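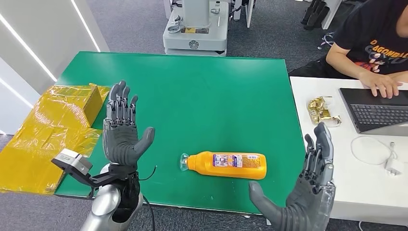

Station 2, demonstration table with the orange bottle between the two hands. Operator position at right.

Boditz Demonstration Hall
Pre-Opening Safety Inspection: Robot Demonstration Area
Form 314, visitor events

Date of inspection: December 19, 2019
Event: Winter open day, public session
Area inspected: Hall B, Stations 1 through 4, visitor aisle, storage bay
Expected attendance: about 200
Inspection carried out by: Boditz Site Safety Office
Station hosts: Rundilport (Stations 1 and 2), Manole (Station 3), Batell (Station 4)

Ratings used on this form
S – satisfactory
C – satisfactory with comment, correct before doors open
U – unsatisfactory, station may not run until reinspected
N/A – not applicable

Section A. General area

A1. Exit routes clear and marked. S
Both exits opened freely from the inside.

A2. Floor free of trip hazards in visitor aisle. C
A power cord for the Station 4 display crosses the aisle without a cover. Batell is to run it along the wall or fit a cord cover.

A3. Visitor capacity posted at entrance. C
The sign at the main door still shows 300, the figure used for lectures with the partition open. The limit with all four stations in place is lower. Replace with the event sign.

A4. Fire extinguishers in place and in date. S
Unit 818, next to the storage bay, has a current tag but was partly hidden by a coat rack. The rack was moved during the inspection.

A5. Lighting adequate. S

A6. First aid kit stocked and reachable. S
Kit seal intact. Location to be included in the host briefing.

Section B. Station 1, walking demonstration

B1. Barrier on all open sides. S

B2. Emergency stop tested from the host position. S
Tested twice, with the unit standing and with the unit stepping in place. Power dropped both times and the overhead support held.

B3. Overhead support inspected. S
Straps show light wear at the upper loops. Rundilport has the replacement set on order and has been asked to send the delivery date to this office.

B4. Host able to see the full walking area. C
The banner at the left end hides the last part of the track from the host. Move it behind the barrier.

Section C. Station 2, bottle handling demonstration

C1. Table stable and surface clean. S
The green top did not shift when pushed from the front or the side.

C2. Objects suitable for public handling. C
The orange bottle with the clear cap may be used. It is to remain closed for the whole session. The host shall check the cap before each run and remove the bottle if the cap or body is cracked. Glass containers are not permitted at this station, including for private demonstrations after closing.

C3. Packaging and loose film clear of moving arms. C
Yellow plastic packaging and a film-wrapped box were present to the left of the table, close to the left hand. Loose film can catch on finger joints and wrist fittings. All of it is to go to the storage bay before the arms are powered for visitors. The same comment was made at the July inspection and should not appear a third time.

C4. Cables on arms secured. C
The thin black cable at the left wrist hangs in a loop. Fasten it to the forearm with enough slack for full wrist rotation. The host is to move the arm slowly through its range after fastening and confirm that the cable does not pull.

C5. Floor cables secured. C
There is a tangled cable on the carpet beyond the far edge of the table. Coil and tape it, or disconnect it if not needed for the session.

C6. Wrist-mounted equipment tight. S
The bracket and the small silver module on the left wrist were checked by hand with power off. The module extends past the edge of the table on that side, and visitors must not stand there while the arms are live. Floor tape is to mark the limit.

C7. Operator desk separated from working area. C
The white desk stands alongside the table. This is accepted for setup. During public runs the desk is to be moved back to the taped line, so that a person seated at the laptop is out of reach of the right arm at full extension.

C8. Food and drink kept away from the station. C
Foil-wrapped snacks were on the operator desk. Hall rules do not allow food at any powered station. A shelf is provided in the host room.

C9. Charging equipment. C
The white charging cable in front of the laptop is to be routed off the back of the desk. Adapters are to be plugged into the desk strip only.

C10. Emergency stop tested. U
The stop worked when pressed by the host but could not be reached from the operator chair. A second button, or a longer lead on the present one, is required. See Section F.

C11. Pinch hazard notice displayed. S

Section D. Station 3, sorting cell

D1. Enclosure panels fitted and locked. S

D2. Door interlock tested. S
The cell stopped when the door was opened and did not restart when it was closed. Restart required the reset key, as intended.

D3. Key control. C
The reset key was left in the panel. Manole is to keep it with the host at all times.

D4. Noise level acceptable for visitors. S
Louder than the other stations, but conversation at the barrier was possible without raised voices.

D5. Parts bins below child reach. N/A
Bins are inside the enclosure.

Section E. Station 4, guided hands-on trial

E1. Speed limit set and locked. S
Batell showed the setting on the controller and locked it in the presence of this office.

E2. Visitor instructions given before each turn. C
The printed card is clear but long. Hosts should read out the first three points – hair and sleeves, hands off the joint covers, and let go if asked – and hand the visitor the card for the rest.

E3. One visitor at a time inside the barrier. S

E4. Minimum age sign. C
Sign present, mounted too high to be noticed by families in line. Lower it to the barrier rail.

E5. Wipes available for handles. S

Section F. Items requiring reinspection

F1. Station 2, item C10. Emergency stop not reachable from operator chair.
Action by: Rundilport
Result on reinspection: A second button was fixed to the front edge of the operator desk in its moved position. Tested from the chair three times, arms stopped each time. Rating changed to S.

F2. Station 2, items C3 and C7. Checked at the same time at the request of this office.
Result: Packaging removed to the storage bay. Desk moved to the taped line. Accepted.

Section G. General comments

Hosts were present at all stations and answered questions readily. The preparation of Station 3 was the most complete. Station 2 was inspected while setup was still in progress, and a number of the comments above relate to this. Hosts are reminded that the inspection time given in the event notice is the time by which a station should be ready for visitors. Work that continues past that time – unpacking in particular – makes a second visit necessary and delays the opening for the other exhibitors.

Visitors are likely to gather at Station 2, where the viewing side is narrow. One host should remain at the barrier during every run. If the line reaches the Station 1 barrier, runs at Station 2 are to be paused until the aisle is clear.

Remaining items rated C are to be corrected by the station host and reported to the desk in the entrance lobby. A station that has not reported will be kept closed when the doors open.

Status of area at end of inspection: Approved for public session, subject to correction of items rated C.

Copies: Hall manager; Rundilport; Manole; Batell; Site Safety Office file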